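Search this site Type and press enter

FOR IMMEDIATE RELEASE

Brurnuvus Books Its Biggest Room Yet, Promises to Play Quietly in It

CUSTORSTEAD – Brurnuvus, the four-piece that has spent most of its working life playing hammered dulcimer, cello, frame drum and a secondhand harmonium to people sitting on cushions, will bring its new program to the Costigan in June. The Costigan has 474 seats. All of them have backs, which the band regards as a step up for everybody.

The concert is the first stop on a short run of 6 dates in support of "Lundard," the group's third album and the first one recorded in a building with heating. It contains nine pieces, the shortest of them under three minutes and the longest the entire second side of the record. The band was asked by its label to consider a single. It considered one for most of a winter and then made the long piece longer.

"Lundard" takes its name from the disused grain store where the early rehearsals took place. The room had a natural echo that flattered the dulcimer and punished the cello, and a good part of the writing was done by playing a phrase, waiting for it to come back off the far wall, and arguing about whether it had improved. Listeners who know the first two records will recognize the slow builds and the habit of stopping just before the big finish. There are also two tunes that can be danced to. The band asks that this not be held against it.

For the Costigan show the group will play the album in full and in order, followed by a second set of older material chosen that evening. The stage will be set in the round as far as the building allows, with the harmonium placed closest to the audience so that people can hear the bellows. The bellows squeak. Repairs have been offered by several kind strangers and turned down, as the squeak is in tune with the opening piece and the band has come to depend on it.
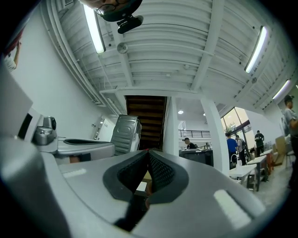
Will there be an opening act? A local choir of 24 voices will sing a half-hour set of work songs before the main concert, without microphones, and will come back at the end of the night for one number with the band.

The choir and Brurnuvus have shared a bill once before, at an outdoor event in Custorstead that was rained on from the first note to the last. Both parties remember it fondly, the choir slightly more so, as it had brought the tent.

Doors open at 7 p.m. and the choir begins at 7:30. Latecomers will be let in between pieces. Given the length of some of the pieces, latecomers may wish to bring a book. There will be one intermission, during which the foyer bar will serve drinks and the cheese rolls for which the Costigan is known within a fairly small radius.

Tickets are on sale now from the Costigan box office, in person or by phone, and through the venue's website. Seats are numbered. A block near the front has been set aside for wheelchair users and their companions, and a hearing loop covers the whole of the ground floor. Children are welcome at the full concert, and under-tens get in free with a paying adult. The band has played to babies before and reports that they are no worse than critics – they tend to nod off in the same places.

Vinyl and CD copies of "Lundard" will be sold in the foyer, along with a tea towel printed with the score of the shortest piece. The longest piece was priced up as a tablecloth and abandoned.

ABOUT BRURNUVUS

Brurnuvus formed in Custorstead when its members answered the same card on a music shop notice board, each believing that somebody else had put it up. The group has since released three albums and played in churches, barns, one swimming pool (drained) and a ferry terminal. Its music has been filed under folk, ambient, world and, in one record store, Christmas.

ABOUT THE COSTIGAN

The Costigan is an independent concert hall and former department store in the center of Custorstead. The stage stands where bedding used to be.

Press tickets, review copies of the album and interview requests: please contact the Costigan press desk through the box office. The band prefers interviews in the afternoon and will answer questions about the name, though not the same way twice.

ENDS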